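Upholstered and Repurposed Furniture: Room Safety Checklist With Comments

Strand Guest Apartments, shared lounge and den, second floor 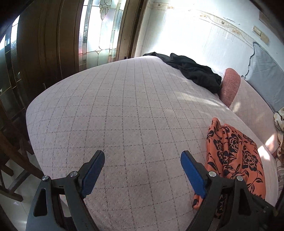
Inspected Thursday, June 13, 2019, by Tormod Aasen. Comments reviewed by Despina Lazaridis. Items are marked OK, ATTENTION, or FAIL. An item marked ATTENTION may stay in use until the date set by the reviewer. An item marked FAIL is taken out of the room the same day.

Scope: seating, low tables, shelving, and floor coverings in the lounge and den. Kitchen, bathroom, and balcony items are on separate sheets. Built-in lighting belongs to the electrical inspection and is left out, except where a cord passes under or behind a piece of furniture.

SECTION 1. SEATING

1.1 Frame joints tight under side load. OK
Each seat was pushed by hand at arm height from both sides. One dining chair moved to the den last winter had a loose front rail. Tightened during the inspection and tested again.

1.2 Legs complete, level, and fitted with glides. ATTENTION
The Drondar two-seater is missing one felt glide, rear left. The bare screw head has scored the floor finish. Replacement glide ordered with the next supply list.

1.3 Seat deck free of broken springs or sagging webbing. OK
Checked from below on all pieces where the dust cover could be opened. Where the dust cover is stapled shut, checked by hand pressure only.

1.4 Fabric covers free of tears, open seams, and exposed filling. OK
Pilling is not a defect under this item. Note it under 1.5 if the cover has also gone slack.

1.5 Loose covers fitted tight enough that they do not slide. ATTENTION
Two throw-over covers move when a person sits down near the front edge. Anchor with foam tuck strips along the back crease. Do not pin. Pins were found in a cover at the last inspection and the remark on the old sheet was never closed.
D.L.: Close it now. Pins removed, I checked both covers myself.

1.6 Fire labels present and readable. ATTENTION
Present on all bought pieces. The reupholstered armchair has no label because the old fabric went out with the old label. Ask the upholsterer for a written statement of fabric and foam type. Until it arrives, keep the armchair away from the heater, minimum distance as in 5.2.

1.7 Reclining or folding parts lock in each position. OK
Lever on the folding chair is stiff. Dry lubricant applied.

SECTION 2. LOW TABLES AND REPURPOSED PIECES

2.1 Maker or builder known and recorded. ATTENTION
The cable-drum table was built on site and has no record. Ecaterina Căpraru remembers the drum being brought in by a former tenant. Enter it as site-built, builder unknown, and apply the full test in 2.2 every time.

2.2 Top does not tip when loaded at the edge. FAIL (cable-drum table), OK (all others)
Test load is 30 pounds placed on the edge and left for 4 minutes. The cable-drum table lifted on the far side before the time was up. The base flange is narrower than the top flange. Removed to the storage room.
D.L.: It can come back if the base is widened and the test is repeated. No brackets into the floor.

2.3 Glass and clear plastic tops free of chips, cracks, and sharp edges. OK
The Plindora side table has fine surface scratches. These do not affect strength. Edge polished, no burrs felt through a cotton glove.

2.4 Tops secured against sliding. ATTENTION
The loose glass top in the den sits on clear bumpers, one of which has hardened and no longer grips. Replace the full set, not the single bumper, so the glass stays level.

2.5 Casters lock and hold. FAIL (crate table), OK (bar cart)
Two of the locking casters on the crate table roll with the brake down. The brake shoe is worn smooth. Same model of caster as on the bar cart, but the cart sees less use. Removed until new casters are fitted. When fitting, use through bolts with washers. The original wood screws have pulled partway out of the crate slats and the holes should not be used again.

2.6 Reclaimed wood free of nails, splinters, and flaking paint. ATTENTION
Pallet bench: one raised nail on the underside, hammered flat. Splinters along the front slat, sanded on site with medium paper. Paint on the back slat is flaking. Age and type of paint unknown. Do not sand the back slat. Zerrin Bilgin will run a lead swab and enter the result on this sheet.
Z.B.: Swab negative on the back slat and on one end. Scrape and repaint as usual.

2.7 Metal parts free of sharp corners at shin height. OK
Corner caps in place on the pipe-frame table.

SECTION 3. SHELVING AND TALL PIECES

3.1 Units over 37 inches tall anchored to the wall. FAIL, corrected during inspection
The ladder shelf had a strap at the top but the strap was screwed into plain drywall. It came out with a light pull. Moved sideways to a stud and fixed again with the correct screw. Pull test repeated, no movement. The old hole needs filler.

3.2 Heaviest items on the lowest shelf. ATTENTION
Board games and the record crate were on the top shelf of the ladder unit. Moved down. This has been noted at each inspection. A small sign is suggested.
D.L.: No sign. Take out the top shelf board instead and leave the frame open there.

3.3 Shelf pins complete and matching. OK
One brass pin among steel pins in the Hurkier bookcase. Diameter is the same, accepted.

3.4 Doors and drawers have stops. ATTENTION
The bottom drawer of the Hurkier bookcase pulls all the way out. The stop block is missing. The drawer is full of cables and heavy enough to injure a foot. Empty it now, fit the stop this month.

3.5 Wall-hung pieces. OK
Rail checked with a level and by hand. Screw heads flush.

SECTION 4. RUGS AND WALKWAYS

4.1 Rugs flat, with grip underlay to the edge. ATTENTION
Underlay under the den rug has shrunk and stops well short of the border on the door side. The corner curls. Taped down for now. Tape is not a permanent repair and should be gone by the next inspection.

4.2 Clear walking width of 30 inches from door to window. OK
Measured with all seats in normal position. With the folding chair open the width drops below the limit, so the chair is to be folded and stored when not in use.

4.3 No cords across walkways or under rugs. FAIL, corrected during inspection
The floor lamp cord ran under the den rug. Insulation was checked along the full length and is undamaged. Lamp moved to the outlet on the window wall.

4.4 Furniture does not block the exit door swing. OK

SECTION 5. HEAT AND LIGHT SOURCES

5.1 Portable heater stable, tip switch working. OK
Tip switch tested three times.

5.2 Upholstery and curtains at least 37 inches from the heater. ATTENTION
The armchair named in 1.6 was closer than this. Moved. The previous distance was not measured before the chair was moved, so it is not recorded.

5.3 Lamp bulbs within the rating on the fixture label. OK
The table lamp made from a gearbox housing has no label. It is fitted with a low-watt LED and is accepted on that basis. Do not fit any other type of bulb. Siv Lindqvist has wired a new strain relief into the base, neat work, cord does not turn or pull.

5.4 Candles and open flame. OK
None permitted in either room. The holders on the mantel are for display.

SECTION 6. ACTIONS

Glide for Drondar two-seater: Aasen, with next supply order
Foam tuck strips for both loose covers: Căpraru, by the end of June
Written fabric and foam statement for the armchair: Lazaridis
Base of cable-drum table, widen or discard: Lindqvist to decide
Full bumper set for glass top: Aasen, with next supply order
Casters and through bolts for crate table: Lindqvist
Scrape and repaint back slat of pallet bench: Bilgin
Filler in old strap hole: Bilgin, same visit as the bench
Top board out of ladder shelf: Căpraru
Drawer stop, Hurkier bookcase: Lindqvist, by the end of June
New underlay for den rug: Lazaridis to get a price

SECTION 7. NOTES ON METHOD

The edge load in 2.2 is a house rule and not a published standard. It was picked to match a person leaning on a table with one hand while getting up. It does not cover a person sitting on the table, and none of the tables in either room is approved for sitting.

Pull tests in Section 3 are done by hand. A spring scale would give a figure that can be compared from one inspection to the next. Request made, no answer yet.
D.L.: Approved. Buy a simple one.

The sheet still has the old item numbers from the version in use when the lounge opened in 2000. Items about the billiard table and the aquarium have been deleted and the numbers closed up, so references in older reports may point to the wrong line. When in doubt, go by the item text.

Copies: building file, lounge binder, D. Lazaridis.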